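Why did the robot stop?
A true story about a wobbly cable, a puzzled robot and a very useful red button

Have you ever been halfway through pouring your cereal when somebody shouted "Stop!"? You probably froze with the box in mid-air. Well, robots have to be able to do that too, and they have to be even better at it than you are, because a robot arm is strong and doesn't always know what is in its way.

At Skolance we have been teaching a robot to help in a kitchen, and one morning it gave us a bit of a surprise. I'd like to tell you all about it, so get yourself comfortable.

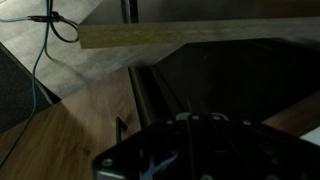

Words by the Gaveck Young Explainers editor
For readers aged 8 and up

When a robot works close to things, it needs to know where its gripper is. The gripper is the robot's hand, and it is usually held on with good strong bolts, just as the wheels are on a car. Cables matter every bit as much. Some carry electricity, a bit like your breakfast carries energy to your legs, and some carry messages. "Move left," says the computer. "I have moved left," says the arm. Back and forth they chatter, all day long.

On the morning of our story, one of those messages stopped getting through. The plug at the end of a cable had worked itself a tiny bit loose. It hadn't fallen out - that would have been easy to spot! It was just loose enough that the messages came and went, like a friend talking to you on a crackly telephone.

So what did the arm do? It was meant to reach for a cup. It started off nicely, slowed down, gave a little shiver and stopped. A warning came up on the computer with the number 73 on it, and when we looked that up in the book it meant "I have lost touch with my hand."

You might think a stopped robot is a broken robot. I used to think so as well! But stopping was just what we wanted it to do. Imagine walking through your bedroom when the light goes out. You could carry on and hope for the best (and very likely tread on something pointy), or you could stand still until somebody finds the switch. Our robot stood still. Engineers call this a "safe stop".

We pressed the big red button as well, to be quite sure the arm couldn't start up again while people were near it. Then we turned off the power and followed the cable along with our fingers until we found the loose plug. Pushing it back in took about 4 seconds. Finding it had taken most of the morning, I'm afraid.
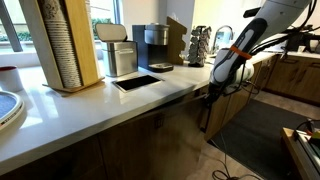 Lindeck, aged 9, wrote to us after reading the first part of this story and wanted to know why we didn't just tell the robot to carry on more slowly. What a good question! Going slowly does help with lots of things, but an arm that can't tell where its hand is could still give a mug a slow, hard push, and the mug would end up on the floor all the same.

A kitchen is full of things to bump into, you see. There are cups and taps and cupboard doors, and there are people too, who wander in when they fancy a drink. That is why we now check every plug before the arm is switched on, and why the cables have to have enough slack to bend without being tugged.

Something to try at home: ask a friend to close their eyes and point to a cup on the table while you tell them which way to move. Now go quiet halfway through. Do they stop, or do they keep going? Use a plastic cup, please, and leave it empty!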